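3.2 Table surface and screening

The sorting study was run at the Brallitville site in two blocks, the second ending in May. Each trial used a set of household items placed on a table covered in blue carpet. We chose carpet after early trials on a bare top, where cans and other round items rolled before sorting began. A folding screen stood behind the table in all 193 trials, so that the background did not change between blocks (Figure 4).

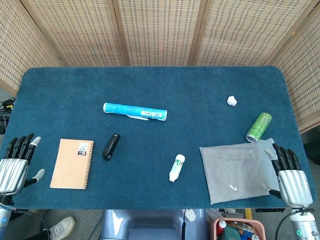

Department of Household Studies, Vemville College

Figure 4. Items on the carpeted table, with the woven screen behind. The green can lies on its side near a gray fabric item; the crumpled paper is at the upper right.

Items were drawn from a pool of 41 and fell into three groups: packaged goods, waste, and soft goods. A ball of crumpled paper was always scored as waste. Drink cans were harder to place. In the first block they were scored as waste whether full or empty, and 36 trials had to be rescored once the rule was changed to count full cans as packaged goods. Long wrapped packages, such as the bright blue one in Figure 4, were scored as packaged goods whichever way the label faced.

Soft goods were the slowest group to sort. Gray fabric was easy to see against the blue carpet, but pouches and folded cloths were often confused when they lay flat. Mitiku Nigatu scored both blocks using the Skustlow item list, with one change: small items touching a larger one were entered separately. Trials longer than 300 seconds were stopped and entered as incomplete.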